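What I Learned Standing Still at an Open Day

I went to the Prokano open day in April 2023 expecting a show, and for the first few minutes I was a little let down, I'll admit it. I suppose I wanted dancing machines. What I got was one arm at a white table, a tray, and a small crowd of us leaning in like people watching somebody else's chess game.

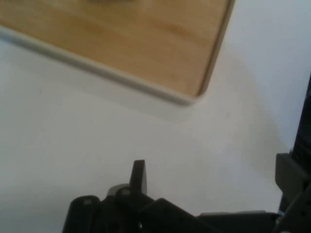

But I stayed, and I'm so glad I did, because the longer I watched the more I thought about my years stocking shelves at Gaseleo, where I must have handled 4000 bottles a month and never once gave a thought to my own fingers. How hard do you squeeze a bottle? Where do you take hold of it? My hands knew, and I never had to ask them (what a gift that is, when you think about it!).

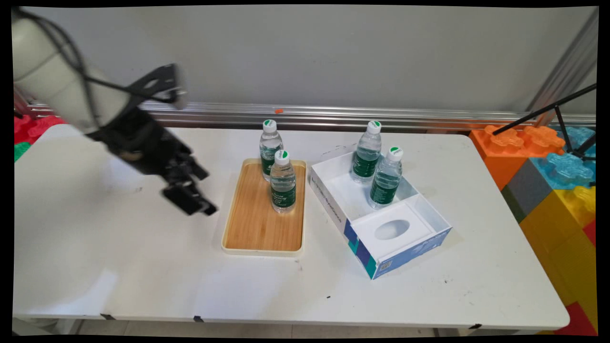 Two bottles on the tray and two in the box at the Prokano open day.

I know plenty of folks in Ots are worried about these machines, and I worry too. When the Sileo warehouse laid people off last September, they were my neighbors. Still, I wish more of those neighbors had come along, and brought their kids and their hard questions. The woman next to me asked who decides which jobs get handed over, and she got a long, careful reply that didn't fully satisfy either of us. I'd like to hear that question asked again, louder, at the next one.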